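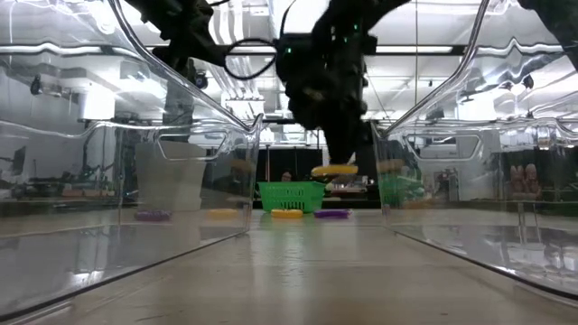
Is the Karkex bench kit worth the money if you're a small outfit buying robot arms for the first time?

For us it has been, but only once we'd budgeted for all the things that don't come in the crate, and I'd think hard about the support plan before signing anything.

Right, the longer version. We've had the kit for four months now and I've been promising this write-up to anyone who'd listen, mostly because when I was the one doing the purchase form I couldn't find a single review that talked about money in a useful way. Plenty of people will tell you how far the arm reaches. I wanted to know what I'd be asking for in March after I'd already asked for everything in the autumn!

What we use it for is picking and sorting. Small flat things, mainly, in mixed colours, picked up off the table. It's dull work and we do a lot of it. We had a go at speccing it ourselves from separate parts first (I still have the spreadsheet, it has nine tabs, please don't ask) and gave up at the point where Keegan Penner and I were arguing over which bolts fitted which bracket. Karkex sell the arms, the grippers, the mounting hardware, the controller and the software as one bundle, and you pay more for that than you would for the bits. I was grumpy about it then. I'm less grumpy now. The first arm was moving before lunch on the day we unpacked it, and I know what my own hourly rate is.

So, the price. I'm not going to print our quote, as they negotiate and yours will be different, but here's what I can share. The support plan is £1400 a year. It's optional on paper and the salesperson will say so, and then you find out that software updates past the first few months come with the plan and the phone line does too. I left it out of my first budget as a nice-to-have. It went back in. If you're writing a three-year budget, put it in all three years from the start and save yourself a second awkward meeting.

A set of replacement gripper fingers is £205. That made me wince. They're good fingers, mind you, slim enough to get down into a narrow gap between two bins and still come up with something thin and flat, which our old vacuum tool was hopeless at. But the tips are a wearing part, and if you're running any sort of trial where the arm gets things wrong (and it will, it'll nudge the tabletop on day one) you want a spare set in the drawer. Buy it with the kit. We ordered ours separately and paid £105 for delivery, on a box I could have carried home under one arm.

Muthu Lobo did our installation and would like it known that the cable management is rubbish. I'd put it more kindly, but not a lot more. The arms themselves are solid, no complaints, but the cables run along the outside and you're given a bag of clips and left to get on with it. There's always a loop hanging somewhere. You can tidy it up beautifully with everything parked and then the elbow swings round and you've got slack where you don't want it and none where you do. We went through two rounds of this before buying some proper cable sleeve, which wasn't expensive, but it was another order and another week.

Now the table. Please, please budget for a table. I had it in my head that we'd use the one we had, and we tried, and every time the arm stopped sharply the whole thing shivered. We ended up looking at a Treston bench and a Jerley one. I went for the Jerley on the grounds that it was in stock, and it's been fine: flat, heavy, doesn't wander. I'd have liked a less shiny top. A bit of sheen looks smart in the brochure, but with strip lights overhead you get glare, and anything that relies on a camera would sooner you'd picked something matt. If I were doing it again I'd ask for a surface sample and hold it under our own ceiling.

Same goes for containers, and I feel a bit daft that this gets its own paragraph, but it cost us more time than the arms did. Everyone reaches for clear plastic bins. They're cheap, they stack, you can see what's in them. They also reflect everything. Stand two clear bins facing each other with something bright green or yellow nearby and you'll find a second, ghostly version of it in the plastic, and the rims pick up long white streaks from the lights. People cope with that without noticing. Software may or may not. We've kept some clear ones precisely so our tests aren't too easy, but if you just want a job done, get solid-coloured ones with a dull finish. The holey green baskets from the catering supplier are brilliant by the way. Cheap as chips, grippable on any side, and the bottom doesn't shine. Gündoğdu do a fancier version for industrial customers and I can't see what you get for the extra.

On the software I'll be brief, as I'm the person who buys things and not the person who programs them. Marwa Hajji does that and I asked her for a verdict. She likes the simulator, dislikes the menus, and thinks the calibration routine is the best part of the whole package, as it's quick enough that people do it when they should. Her one big moan is licences. You get two seats. We have three people who need it, so somebody's always waiting for somebody else to log off. An extra seat is cheaper if you add it to the original order, and I didn't know that either. (You'll be spotting a theme.)

Noise is fine. You can have a normal conversation next to it. The little green status lights are handy once you've learned what the different patterns mean, less handy before that, and the page explaining them is at the very back of the manual.

Things I'd change about how we planned it, in no order:

We should have asked for a demo with our own objects. The demo cubes are lovely and chunky and any gripper on earth could pick them up. Our flat ovals lying on a table are a different matter entirely, there's hardly anything to get hold of, and it took Marwa a good while to get the approach right. Take a bag of your own stuff along and be a bit rude about insisting.

Staff time. I'd put in a week for setup and training, and it was closer to three by the time everybody who needed to be safe around it had been shown how. Nadège Besson came over from our sister workshop to do the risk assessment, and she wanted changes to where people stand and how the area's screened off at the back. All sensible. None of it in my budget. Even a plain dark partition costs something, and the screen we put up needed feet, and then the feet needed weights.

Power and data. Count your sockets before the crate arrives. Ours were on the wrong wall.

And overhead clearance, if you're hanging anything from above as we did. Our ceiling is all ducts and light fittings, and the mounting frame needed an afternoon of head-scratching before it fitted between them. Karkex will do a site survey. It's charged for, but it comes off the bill if you go ahead, so take it.

Would I hire instead? We did look at it. Mehrangiz Farahani, who holds the purse strings here, was very keen on leasing for the first year, and for a one-off project I think she'd have been right. The monthly figure looked friendly. What put us off was that the lease covered the arms and the controller and nothing else, so you'd still be buying fingers and bench and screens, and then handing back the expensive part at the end with your expensive table sitting there looking silly. If your work's steady, buy. If you've a single contract and no idea what follows, lease, and borrow the table.

After-sales has been decent so far. One controller fan started rattling and they sent a replacement without making me fill in a form, which I appreciated more than I can say. The phone line is staffed by people who know the product. It's shut by four in the afternoon though, and our faults seem to prefer teatime.

Marks out of five? Four for the arms and grippers, three for the bundle as a whole, two for the clips. I'd buy it again, with the extra seat and the spare fingers on the first order this time, and I'd ask for the bench sample before anything else. If you're mid-budget and want my spreadsheet (the short one, not the nine-tab one), leave a comment and I'll send it over when I've taken our prices out.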